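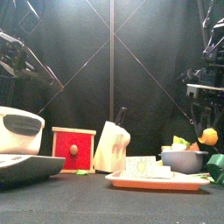 Toy kitchen pieces on the dark grey tabletop, black fabric behind.

Brumero: current ripple recordings from small brushed gearmotors

Hello, and welcome to the readme! Brumero is a pile of current recordings from small brushed DC gearmotors, made while they were slowly wearing themselves out. I wanted to know whether you can tell how tired the brushes are just by looking at the supply current (no encoder, no microphone, no taking the thing apart), and I couldn't find recordings that went on long enough, so I made my own.

Last updated Apr 17, 2024.

What's in it

There are 18 motors, all the same Grunilmont model with the metal gearbox, all bought in one order. Each ran for 400 hours or until it stopped turning, whichever came first. Every motor has its own folder, and inside you'll find:

recordings/ – the current traces, one file per session
notes.txt – whatever I or Birutė wrote down at the time, typos included
summary.csv – one line per session, with run hours, mean current, ripple height and estimated speed

The traces are plain CSV with two columns, time in seconds and current in amps. Yes, they're big. I did try a binary format first and then spent an evening working out my own byte order, so CSV it is.

Motors are named after their position on the rack, m01 onwards. The names never change, even when a motor was moved to another slot. If a motor moved, it says so in its notes.

How the recordings were made

Each motor drives a small friction brake through a rubber coupling. The supply is set to the rated voltage and left alone. Current is measured across a shunt on the low side, through an amplifier board that Heino Kütt laid out for me (the drawings are in hardware/, and he'd like you to know that the second revision is the good one). I let every motor warm up before recording. The first few m03 files were made before I'd settled on that, and you can see the current sliding down as the winding and the grease warm up.

A few motors ran in both directions, swapping over at the end of each session. The rest only ever went forwards. The direction column in summary.csv has "f" or "r" in it. Please do use it, the brushes bed in differently and if you mix the two your plots will look like soup. Mine did.

Where the ripple comes from, very quickly

If you already know this, skip on. As the commutator turns, the brushes pass from one segment to the next and the current wobbles each time. Count the wobbles and you've got the speed of the motor shaft, before the gearbox. With healthy brushes the wobble is nice and even. As they wear, or as dust packs into the slots, you start to get missing bumps, double bumps and the odd sharp spike, and simple bump counting goes wrong. That going wrong is the bit I find interesting!

The speed column in the summary comes from a bump counter with a moving threshold. It's in tools/count_ripple.py and it is fairly dim. It does well on the early sessions and gets steadily more confused later on, so don't treat that column as the truth. For the truth, use the optical pickup on the output shaft, which is in a file called shaft.csv next to the traces. It only gives you one pulse per turn of the output, so multiply by the gear ratio in motors.csv.

Things that went wrong

m07 has a hole in the middle of its life. The logging computer decided to install updates and the motor carried on happily without it. The run hours in the summary include the missing stretch, as I had the start and stop times from the supply.

m11 died early, but of a stripped gear. The brushes were fine when Cosimo Sorrentino opened it up. I've left it in with the end reason set to "gearbox" – drop it if you're only after electrical failures.

m12 and m15 shared a ground wire for their first 3 sessions, so each one's ripple shows up faintly in the other. Kristaps Žukauskas spotted it from the plots before I did and was very polite about it. I kept the files because somebody working on separating signals might enjoy them. They're marked "shared" in the summary.

Brake friction drifts. I set the brakes again with a spring balance whenever the mean current had crept up, and wrote down the date each time, but between those settings you can't fully tell brake drift from motor wear. If you have a clever way round that, please write to me.

Getting started

Unpack everything into one folder and run tools/plot_session.py with a motor name and a session number. It needs numpy and matplotlib and nothing else. If you only want a taste, the archive called brumero_small has 4 motors in it, one trace from early in life and one from late for each, and opens without making your laptop sweat.

What I wouldn't use it for

Please don't use these numbers to work out how long a motor will last in your product. One model, one batch, one steady load, one fairly cool room. Stop-start work is much harder on brushes and there isn't any of it in here. It won't tell you anything about brushless motors either (I have been asked).

Licence and credit

Do what you like with the data, just say where you got it. The scripts are under the MIT licence. If you're citing it, "Kuusk, L., Brumero ripple recordings" plus the version number is plenty.

Found a mistake? Open an issue and include the motor name and session number, otherwise I'll be guessing. I'm slow in April but I do read everything.

Liis Kuusk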